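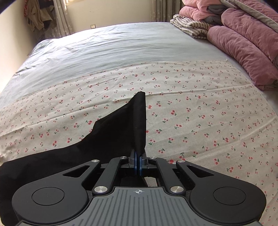
*Reading time: 4 minutes*

# Unit 7: Minimum Terms, Parole Eligibility and Consecutive Sentences

Handout for the criminal procedure survey. Prepared by Irfan Wattimena. Last revised 07/10/2025.

Read this before the seminar on reporting sentences. The state used throughout is Sivthorpe, whose code is the one set for this course. Terms differ from state to state, and you should check the local statute before you apply any of this elsewhere.

## 1. Terms

**Determinate sentence.** A fixed number of years. The release date can be worked out on the day of sentencing, apart from credits.

**Indeterminate sentence.** A minimum followed by an open or long upper limit, such as "25 years to life." The minimum sets the first date on which a parole board may hear the case. It does not set a release date.

**Enhancement.** Added time attached to a count when a further fact is proved or admitted, most often the use of a firearm or a prior conviction. An enhancement is not a separate offense and has no verdict of its own. The jury makes a finding on it.

**Concurrent and consecutive.** Concurrent terms run at the same time. Consecutive terms run one after the other. The choice usually belongs to the judge, within limits set by statute.

**Credit for time served.** Days spent in custody before sentencing, deducted from the term. Conduct credit is separate and is often barred or capped for murder.

## 2. Building a total

The order of work is the same in most cases:

1. List the counts of conviction.
2. Find the base term for each count.
3. Attach the enhancements to the counts they belong to.
4. Apply any multiplier for prior convictions. In Sivthorpe this applies to the base term only.
5. Decide which counts run consecutively.
6. Deduct credits.

Students tend to go wrong at step 4. The multiplier is applied before the counts are added together. If it is applied to the sum, the enhancements are multiplied too, and the total comes out too high.

Step 5 has its own trap. Where two counts rest on a single act with a single objective, the Sivthorpe code requires the court to stay the sentence on one of them. A burglary and an assault on the person inside may or may not fall under this rule. The question is whether the intent to assault was formed separately. In *State v. Gevlow* the trial court found separate intent and ran the terms consecutively, and the appeal court let the finding stand because there was some evidence for it. That standard of review is a low one.

## 3. Why very long minimums are imposed

A minimum term of 100 years exceeds any human life. It still has legal effects. If one count is reversed on appeal, the terms on the other counts remain in place and may still be long. A later change in parole law may also reduce the time to a first hearing, and the length of the original term can decide which group the prisoner falls into.

Sentences of this kind should be kept apart from life without parole. A person serving life without parole has no hearing date at all. A person serving a very long minimum has one on paper, and some statutes on elderly or youth offenders may bring it forward.

## 4. Pleas and statements

A guilty plea admits the elements of the offense. It does not admit the enhancements unless the record says so. Read the plea form and the transcript together. In *State v. Pyo* the form listed a firearm enhancement that was never put to the defendant in court, and the added term was struck.

Calls from jail are recorded in most facilities, and callers are told this at the start. Statements made on them are generally admissible against the speaker. They may be used at sentencing as evidence on remorse even where there was no trial. The defense may object on relevance or prejudice, but the rules of evidence are looser at this stage.

Restitution is ordered separately from the prison term. The *Cenov* order in your reader sets a fine of $3000 and leaves restitution to a later hearing in December. The two amounts go to different recipients and should not be added together in a report.

## 5. For the seminar

Bring the *Gevlow* and *Pyo* opinions. Rania Khasawneh will lead the section on plea transcripts and will hand out the blank worksheet for steps 1 to 6.

Prepare short written answers, around a page in all, on these points:

- what record the court relied on for separate intent in *Gevlow*
- whether the result in *Pyo* would change if defense counsel had read the form aloud
- how a news report should word a minimum term so that readers do not take it for a release date

The worksheet is not graded. The written answers are.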